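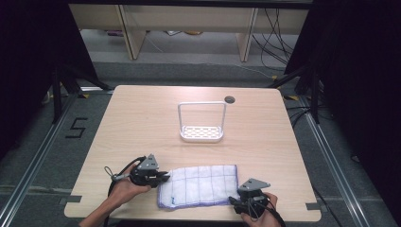

Second set of hand-held grippers, worth it?

bendstead_tom
10/04/2021
We've got 1053 left in the budget and I want another pair of grippers for towel folding!! One pair, 14 people on the sign-up sheet, you see my problem.

Despina Stojanovska
Love it, but buy cables first. Ours at Fitomley wore out way before the jaws did.

arai_fan
Disagree. Cables are cheap, you can get those any time. A second pair means a second table running, and that's where it gets fun!

bendstead_tom
So tempted. Does a second table need its own rails and curtains too?

Despina Stojanovska
It did for us, and we forgot to budget for it. Put 50 aside for tape and clamps as well.

arai_fan
OK, fair, I left out the curtains. Still say grippers! Ask Pretstead for a quote on two pairs, they came down a bit for us in August.

bendstead_tom
Emailing them tonight. Also more towels, the gridded ones are great for lining up corners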